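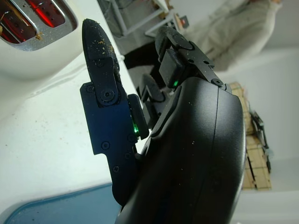

When should you empty the crumb tray? Every week in a kitchen that makes toast daily, and right away if you smell burning before any bread has gone in.

Courses > Household Practice > Small Appliances > Handout 3: Toast and Its Consequences

We use cookies to remember your settings and count visits. Accept / Manage choices

Handout 3: Toast and Its Consequences
Junpei Sekiguchi, Irkwood Evening School
Revised 5/25/22

Bring this handout to both sessions. The bench notes at the end replace the ones given out in October, which told you to wipe a toaster "while still slightly warm." I wrote that. I have since reread it.

1. What the appliance does

A pop-up toaster is a box with hot wires in it and a spring. Current runs through thin resistance wire on either side of each slot, the wire gets hot enough to glow, and the glow does most of the work. This is radiant heat. The bread does not touch the wire, and if it does, you have bought the wrong bread or cut it yourself.

Two things happen to the slice. First, the surface dries out. Then, once it is dry enough to get properly hot, it browns. The browning is mainly the Maillard reaction, in which sugars and amino acids combine into several hundred compounds that smell like breakfast. Carry on long enough and the surface chars, which smells like somebody else's breakfast.

Students always ask why the second batch comes out darker on the same setting. On many simple toasters the dial controls time, directly or by way of a part that responds to heat, and the box is already hot when round two goes in. Others try to correct for this and overdo it, so the second batch comes out pale. Learn which kind you own. Turn the dial down for round two, or up, and write it on a piece of tape if you live with other people.

The numbers on the dial are not minutes. They are not anything. A 3 on the Lovow in our teaching kitchen is a light tan, and a 3 on the old Mandley beside it is roofing material.

2. Where crumbs come from

Bread sheds at every stage: when it is sliced, when it is carried, when it goes down, and most of all when it comes up, because the crust is now brittle and the spring is not gentle. Seeded loaves are the worst. Sourdough with a hard crust is nearly as bad but is forgiven more often.

A crumb leaving a slot can go down or out. The ones that go down land on the tray, or on the ledges and guide wires above it, where they are toasted again every morning until they smoke. The ones that go out settle on the rim of the slots, the counter, and anything else standing close by. Dark, matte surfaces show them beautifully. Shiny trim hides them from the front and gives them away from the side, so bend down and look across the top before you call the job finished.

There is also the question of fat. Plain bread leaves dry crumbs that brush off. Brioche, raisin bread, and anything with icing leave residue that melts, sets, and then holds on to all the dry crumbs that come after it. Pastries with filling belong in the oven. We lost a Cordeiro two-slot to a cherry filling the winter before last and I would prefer not to discuss it again in class.

3. Before you clean

Switch off, pull the plug, and wait. Elements stop glowing well before they stop being hot, and the metal trim around the slots holds heat longer than the outside shell suggests. In this course we wait 37 minutes, which happens to be the length of the reading for Unit 2. That is the entire science behind the number.

No knives or forks go into a slot, ever. An unplugged toaster won't shock you, but the wires are thin, the supports they are wound on crack easily, and a damaged element may not show until the next person presses the lever. The same goes for the wooden skewer you are about to tell me is fine. It snaps, and now there is a skewer in your toaster.

4. Bench method

You need a sheet of newspaper, a soft pastry brush kept for this job only, a barely damp cloth, a dry cloth, and a little dish soap. You do not need a spray cleaner. You especially do not need to spray it downward.

Put the cold, unplugged toaster on the newspaper. Slide out the crumb tray, usually from the back or the bottom. If you have owned the toaster for five years and are only now finding out that it has a tray, keep your face neutral and proceed.

Tip the tray into the trash. Wash it in warm soapy water, rinse, and dry it all the way. A wet tray goes back into a box full of wiring, so dry means dry.

With the tray out, hold the toaster over the paper and tilt it gently one way, then the other. Tap the sides with the flat of your hand. Do not shake it like a maraca – the guides bend, and after that the slices lean.

Brush the tops of the slots toward the outside, so the crumbs fall on the paper and not back in. Do the rim last, and do it twice. Crumbs collect where the metal trim meets the body.

Wipe the outside with the damp cloth, working away from the openings, then go over it with the dry one. Chrome trim wants the dry cloth straight away or it spots. White casings yellow around the slots in time and no amount of rubbing will reverse that, though every class contains one person who has to find out personally.

Slide the tray in until it seats. Fold up the newspaper. Now clean the counter, which you should have left until now and probably didn't.

5. Placement

Keep the space above the slots open. A toaster under a wall cabinet is heating the cabinet, and a toaster beside a curtain is waiting. Paper towels should live somewhere else, however convenient they look there. Leave clear counter on both sides as well, and keep the cord away from the sink and off the hot parts.

Stay in the room while it is on. If bread catches, press cancel, pull the plug if you can reach it safely, and leave the slice down where it is. Do not lift it out to look at it. No water. If the flame doesn't die down quickly, get everyone out and call the fire department.

6. Vocabulary for the quiz

Carriage: the part that lowers and raises the bread.
Guide wires: the cage that closes in and centers the slice.
Element: the heated wire and its support.
Crumb tray: see section 4, at length.
High lift: pushing the lever past its rest position to raise short slices. English muffins exist mainly to teach people this feature.

7. Before next session

Empty your own crumb tray at home and weigh the contents on a kitchen scale. Write down the weight, the kind of bread you mostly eat, and your best guess at the date it was last emptied. "Never" is an acceptable date. The record for this course is held by a four-slot from a shared house, and its owner has asked to be left off the handout.

If you have access to a wattmeter, note the reading while the elements are on. A two-slot model will often be in the neighborhood of 1000 watts or a bit under. Bring the figure and we will work out the cost per slice, which disappoints everyone who hoped to blame the toaster for the electric bill.

Kettles next time. Bring a lemon.

Related handouts
Handout 1: Plugs, Cords, and What Not to Daisy-Chain
Handout 2: The Microwave Turntable and Its Ring
Handout 4: Kettles and Limescale
Handout 5: Blender Gaskets
Supplement: Cutting Bread Straight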